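Ticket: Simulated kitchen cell — gripper closes on empty counter, false contact reported
Project: Dakus
Site: Vernudside
Component: perception, grasp trigger
Severity: 2 (safety interlock affected in simulation only)
Status: fix merged, awaiting check on hardware

Summary

During counter-clearing runs in simulation, the left arm stops its approach above the counter and closes the gripper on nothing. The planner then reports a held object and carries on to the place step. In the worst case the arm swings to the drop position at carrying speed with the contact guard switched off, which it should only do when something is in the fingers. No equipment was involved, but the same planner build is loaded on the hardware cell at Bråten. That build was put on hold in December when this ticket was opened.

Steps to reproduce

Load the kitchen layout with both arms enabled. Set lighting to the single overhead preset. Set the task to "clear counter" with no loose items placed. Run with the seed list attached to the parent ticket. The correct result is an immediate "nothing to do".

Results, first pass

100 runs, 62 false grasps. All 62 were from the left arm. The right arm stayed at its waiting pose and raised no faults. Turning off the overhead preset and using flat ambient light gave no false grasps over the same seeds.

Log entry, 09:40

Joint tracking checked first. Commanded and measured positions agree to within tolerance for the whole approach. Gripper width reads fully closed at the end of each false grasp, so the hand itself is reporting correctly. The planner ignores the width reading if the detector confidence is above the threshold. This is a second fault and has been given its own entry below.

Log entry, 11:15

Replayed the camera stream from one failing seed and stepped through to the point where the detector first raises an object. Depth at that point is flat across the counter. The colour channel is the only one with anything in it.
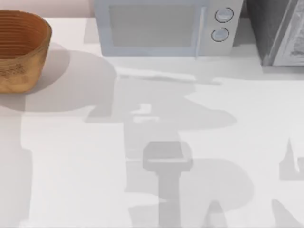 The detector is raising a solid object from the arms' own shadows. Its proposals are built on the colour channel and only afterwards compared with depth, and the comparison was being skipped for any region touching the border of the view. The central shadow runs down to the bottom edge, so it passes straight through. The darkest part of it, the T-shaped patch left of the pointed shadow, is what scored highest. The basket, microwave and grey appliance are all masked as fixed items and played no part in the fault.

Log entry, 14:05

Tested the border rule alone. With the depth comparison forced on everywhere, false grasps over the same 100 seeds dropped to 6. The remaining cases come from stale depth: the colour and depth buffers are read separately, and under load the depth buffer can be one cycle behind. Locking both reads to the same simulation step cleared these.

Second fault: width reading ignored

The held-object check accepted either detector confidence or gripper width. It should require width in every case. A closed gripper at zero width must be treated as empty whatever the detector says, and the contact guard must stay on. Changed in the planner, with a unit test for the zero-width case. This would have stopped the unguarded swing even with the detector fault present.

Fix

1. Depth comparison applied to all regions, border included.
2. Colour and depth read on the same step.
3. Width reading required before the held state is set.
4. Contact guard released only by the held state, never by the detector.

Verification

2000 runs under the overhead preset, no loose items: no false grasps. Normal clearing task re-run with the Rulmont object set: pick rate unchanged from the previous build. One slow start was seen when both arms were homed together — not related, logged separately.

Outstanding

Hold on the Bråten cell remains in place until items 3 and 4 have been checked there at reduced speed with the guard wired to the stop circuit. The overhead preset is to be added to the nightly test list. The flat ambient setting was the nightly default, and it hid this fault for the whole of the last release.

Workaround for anyone still on the old build: use flat ambient light in simulation and do not run the clearing task on hardware.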